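Vallau Market Price List

Print this page | E-mail this page

# Vallau produce prices - read me first

Retail prices for fresh fruit and vegetables, noted by hand at stalls in four towns. The file has 2449 rows, one for each item at each stall visit.

## Columns

- `town` - Zodo, Vallau, Sheikh or Tavar
- `item` - common English name, lower case
- `unit` - kilo, piece, bunch or heap
- `price` - asking price before any haggling
- `month` - month of the visit
- `note` - free text, often blank

## Known problems

Heaps are not a fixed size. A heap of tomatoes in Tavar can weigh twice as much as one in Zodo, so don't compare them by price alone. We weighed 20 heaps in December and put the weights in `heaps.csv`.

Mangoes are sold by the piece until the season gets going, then by the kilo. Both are kept. Green and ripe mangoes were not split in the first 400 rows.

Sheikh has no rows for leafy greens. The stalls there sell out before 7 a.m. and our visits started later.

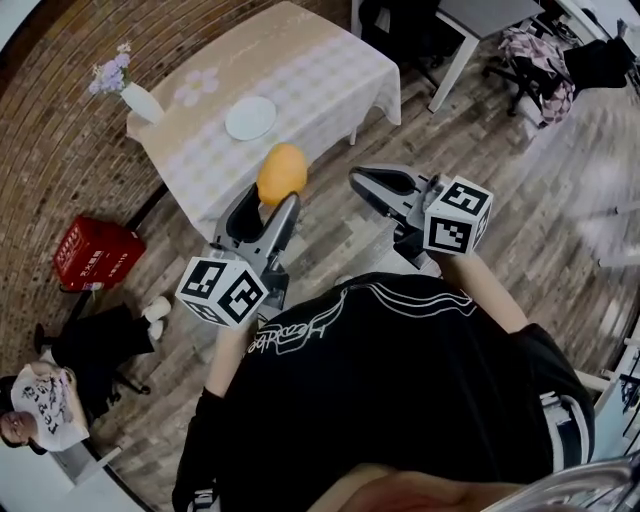

**Hamisi Were**, data editor

## Changes

Spelling of `aubergine` made the same throughout. Blank prices are now left empty - they used to be 0, which pulled the averages down.

## Use

Free to copy and share. Please name the list and say which version you used.

Related items

- Vallau wholesale prices
- Weights and measures by town
- Tavar stall map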